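Relatório de projeto – Unidade curricular de Design de Mobiliário
Estante desmontável para quartos de estudantes
Autor: Demyd Zhuravel
Data: 2022-12-26

1. Introdução

O presente relatório descreve o projeto de uma estante desmontável, à qual dei o nome de Dardale. O problema de partida é simples. Os estudantes deslocados mudam de quarto muitas vezes, e os móveis baratos que compram não suportam a segunda montagem. Os parafusos perdem o aperto, os cantos abrem, e o móvel fica na rua. Eu próprio mudei de casa duas vezes desde que cheguei a Portugal e deixei uma estante em cada uma.

O objetivo foi desenhar uma estante que se monta sem ferramentas, que uma pessoa consegue transportar sozinha e que não tem peças pequenas que se percam.

2. Pesquisa

Em março entrevistei 40 estudantes da residência Midano. Perguntei que móveis tinham comprado, como os transportaram e o que fizeram com eles no fim do contrato. A queixa mais repetida foi o transporte: muitos fazem a mudança de autocarro ou no carro de um colega. A segunda foi a falta de instruções, que se deitam fora com a embalagem.

Estudei também a estante Lemimico, que é vendida numa loja perto da faculdade. Tem um bom preço, mas as prateleiras dependem de cavilhas coladas e, depois de coladas, já não se separam.

3. Desenvolvimento da forma

A primeira ideia foi uma estrutura de tubos com prateleiras de tecido. Abandonei-a porque os livros pesados faziam uma curva no tecido e caíam para o centro. Passei depois para painéis planos, encaixados por ranhuras. Nesta fase trabalhei só com superfícies lisas, sem furos nem encaixes, para decidir primeiro as proporções e o tom.
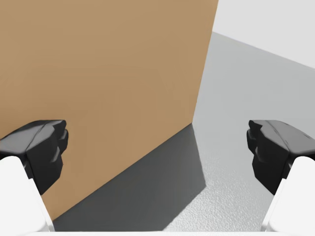

Figura 1 – Superfície lisa em castanho-claro, sobre fundo cinzento.

A versão final tem 6 painéis: 2 laterais e 4 prateleiras. Cada prateleira entra numa ranhura do lateral e fica presa pelo seu próprio peso. O professor sugeriu que as prateleiras fossem todas iguais, para o utilizador não ter de pensar na ordem, e esta sugestão foi seguida.

4. Material e acabamento

Comparei contraplacado de bétula e aglomerado revestido. O contraplacado é mais caro, mas as ranhuras aguentam melhor o uso repetido. Para o orçamento pedi preços à carpintaria Hutsuliak, que faz corte por medida e aceita encomendas pequenas. O acabamento previsto é um óleo incolor, aplicado pelo próprio utilizador.

Quanto à cor, hesitei entre um castanho quente e um tom creme. O creme parece-me mais adequado para quartos com pouca luz – que são a maioria dos que visitei.

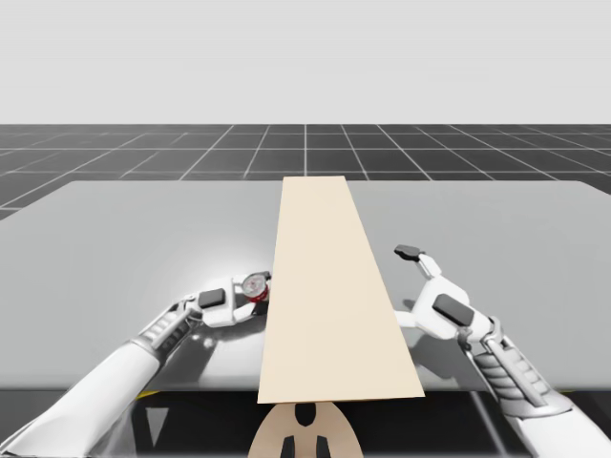
Figura 2 – Painel bege sem textura, com tampo cinzento.

5. Dificuldades

A folga das ranhuras foi a parte mais difícil. Com pouca folga, a prateleira não entra; com demasiada, a estante balança. Fiz 6 provetes em cartão antes de chegar a um valor aceitável, mas o cartão cede mais do que a madeira e este valor terá de ser verificado com o material definitivo.

6. Trabalho por fazer

Falta construir o protótipo à escala real e testar a montagem com pessoas que não conhecem o projeto. Falta também resolver a fixação à parede, que muitos senhorios não autorizam. As instruções serão gravadas na face inferior de uma prateleira.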